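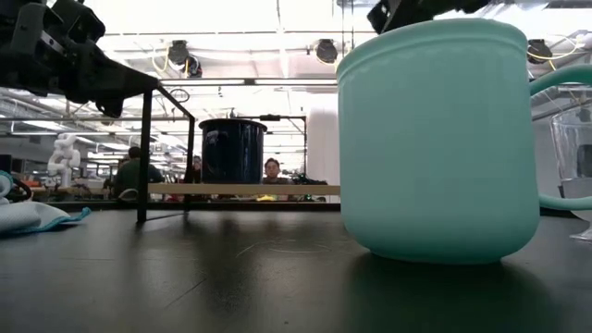

Cadeck is my little pile of data about protein powders, greens powders and the other stuff people stir into drinks and hope for the best. I started it in January with one spreadsheet and a lot of opinions, and it has grown into something I think other people might get some use out of (so far the main user is me, and I'm pretty demanding). Every row is one tasting of one product in one liquid. All the tastings were done in plain straight-sided mugs with a big loop handle, like the mint-green one, and I'd ask you to stick to that shape if you send in rows of your own! Wide bowls cool too fast and shaker bottles beat the clumps out, and clumps are half of what I'm after.

What's in it

There are 343 rows covering 40 products. The main file is tastings.csv, and there's a second one called labels.csv where I typed in what the tub said: serving size, protein per serving, sweetener, flavoring, and whether there's a scoop in the tub or you have to go hunting for your own. The two files join on product_id. I've left out the company names in the public version and used short codes, mostly so that tasters couldn't look things up and decide in advance that the expensive one was lovely.

Columns in tastings.csv

product_id: short code, matches labels.csv
taster: initials only, thirteen tasters so far
liquid: water, milk, oat, coffee or tea
temp: cold, warm or hot, as judged by the taster (more on that below)
stir_seconds: how long it was stirred with an ordinary teaspoon
clumps: 0 to 5, where 0 is smooth and 5 is basically dumplings
flavor: 0 to 5, how much you'd want a second sip
aftertaste: free text, often very free
notes: anything else

How it was collected

Most of the tastings happened at Gaete, the gym on the ground floor of my building, after the evening classes. Baltasar Henríquez, who coaches there, did the blind scooping into numbered cups and kept the key to himself until we were done for the night. The rest came from people tasting at home with sample bags I handed out. You can tell which is which from the initials: home tasters have an H stuck on the end.

I also borrowed the label layout from Fitent, an old meal-logging app I used to be hooked on, so if the field names in labels.csv feel a bit familiar, hello fellow former user. It never had a field for sweetener and I added that one myself.

Things that are wrong with it

Temperature is the weak spot. I didn't use a thermometer for any of it. One person's warm is another person's hot, and I can see in the data that two of the home tasters never once wrote "warm" — they only believe in extremes. If you want to say anything about heat and clumping, I'd merge warm and hot and be humble about the result.

Vanilla is way overrepresented, because vanilla is what shops give out as samples. There are only 5 unflavored products. Coffee was added late and hardly any of the greens were tried in it (would you?).

Some blanks in the clumps column mean "forgot to write it down" and a few mean "didn't look." I can't separate them anymore, so please don't fill them with zero.

And nothing in here tells you whether any of these powders are good for you. I didn't test a single claim on a single tub. It's taste and texture, full stop. If you have kidney trouble or you're pregnant or on medication, ask your doctor about supplements and leave my spreadsheet out of it.

Versions

0.3, Friday, April 30, 2021: added coffee, fixed the swapped codes for two of the chocolate ones, split "plant milk" and kept only oat
0.2: labels.csv added
0.1: the first spreadsheet, typos and all

Sending in rows

Please do! Copy the header line, add your own tastings at the bottom, and put your initials with an H. One liquid per row, and write the aftertaste before you read the label. The next thing on my list is a batch from Movholm, where a friend has promised to run a tasting with her rowing club, and I'll put those in their own file until I've checked that the scales match up.

Use the data however you like, just mention Cadeck somewhere if you publish anything from it.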